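Vivden Institute of Technology
Student Robotics Programme

Call for participants: Pralleo Project, tabletop handling strand

Applications are invited from students of the Institute who wish to join the Pralleo Project for the coming academic year. The project was founded in 2016 and is open to all departments. Members prepare two-armed robots to carry out ordinary kitchen and storage tasks, and enter the results in the Wasau Student Handling Competition each spring.

The tabletop strand is concerned with sorting and placing containers. Participants work at an enclosed bench with an arm mounted on each side, using divided trays, jars, and bottles fitted with pourers. The competition rules require both arms to be available throughout a run, although a team may decide how far each is used. 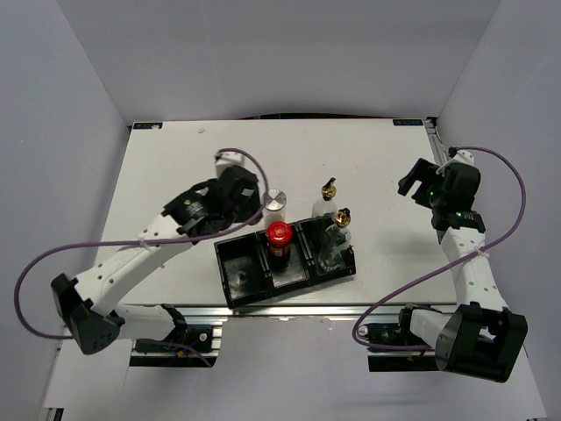
Places are offered in three areas of work: operation of the arms and recording of runs; programming and analysis; and mechanical upkeep, including grippers and cable routing. Applicants should state a first and second preference. Those selected will be expected to attend one evening session each week from 6 pm to 8.30 pm, and to contribute to the team's written report.

Last year's team submitted 892 recorded runs with its competition entry. The coming year's work will place more weight on transparent containers and on trays set at an angle to the bench, both of which caused difficulty at the Wasau heats.

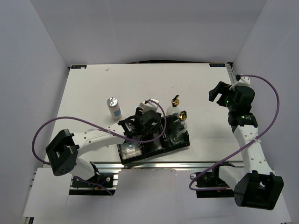 Eligibility

Applicants must be registered students of the Institute in any year of study. Previous experience of robotics is not required. Applicants for the programming area should be able to write and test a short program in a language of their choice. All new members must complete the workshop safety induction before using the bench.

Support

Membership is free of charge. The strand holds an equipment budget of £3000, and travel to the competition is paid by the Institute. Members who attend at least 70 per cent of sessions will receive a certificate of participation.

How to apply

Application forms are available from the Programme Office in the Phan Building. Completed forms should be returned there by noon on the last working day of September, together with a statement of no more than one page setting out the applicant's interests and any relevant coursework. Short interviews will be held in October.

Applicants who need adjustments in order to take part in the interview or the sessions are asked to inform the Programme Office when returning the form.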